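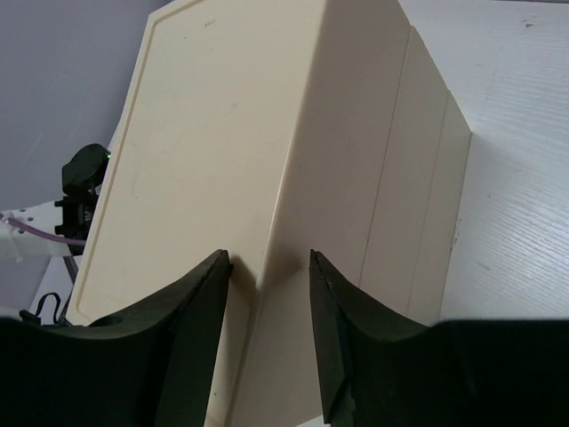
Ob man die cremefarbenen Kisten auch dann noch nehmen könne, wenn sie schon ein paar Schrammen haben, wollte eine Leserin im März wissen, oder ob die nur noch für den Keller taugen.

Aber natürlich können Sie die noch nehmen! Kleine dunkle Punkte und Kratzer kommen bei hellem Kunststoff einfach vor, und der Box selbst macht das gar nichts aus. Wir haben die Frage zum Anlass genommen, unsere Antworten rund um Aufbewahrungsboxen einmal gründlich durchzusehen.

Wie bekomme ich Flecken von hellem Kunststoff weg?
Lauwarmes Wasser, ein Tropfen Spülmittel und ein weiches Tuch, damit kommen Sie meistens schon recht weit. Bei hartnäckigen Stellen hilft ein Brei aus Natron und Wasser, den Sie eine Viertelstunde liegen lassen und dann abwischen. Scheuermilch bitte nicht, die macht die Oberfläche stumpf. In den Ecken von erhabenen Rändern und vertieften Feldern setzt sich gern Staub fest, da nehmen wir eine alte Zahnbürste.

Was gehört in eine große Box und was lieber nicht?
Bettdecken, Winterjacken, Kissen, Spielzeug, also alles, was viel Platz braucht und wenig wiegt. Bücher und Konserven verteilen Sie besser auf kleine Kisten (Ihr Rücken wird es Ihnen danken). Und Wollsachen bitte nur ganz trocken hineinlegen, sonst riecht es im Herbst muffig.

Kann ich Boxen verschiedener Serien stapeln?
Innerhalb einer Serie ja. Clarkia auf Karnix geht leider nicht, weil die Deckelränder anders geformt sind, auch wenn es auf den ersten Blick so aussieht, als würde es passen. Die schwerste Box kommt immer nach unten.

Wo klebe ich das Etikett hin?
Auf eine glatte, gut entfettete Fläche an der Seite, die später nach vorne zeigt. Auf dem Deckel sehen Sie es im Stapel ja nicht mehr. Unsere Etiketten Skakorine gibt es auf der Rolle mit 200 Stück, und sie lassen sich auch nach längerer Zeit noch abziehen. Wer lieber von Hand schreibt, nimmt Malerkrepp und einen dicken Filzstift.

Gibt es Deckel einzeln nachzukaufen?
Für die Serie Xia ja, für die anderen Serien fragen Sie bitte kurz bei uns nach. Messen Sie vorher die Außenkante der Box, nicht den alten Deckel, denn der hat sich vielleicht schon verzogen. Ab 79 Euro Bestellwert schicken wir die Ware versandkostenfrei zu Ihnen nach Hause.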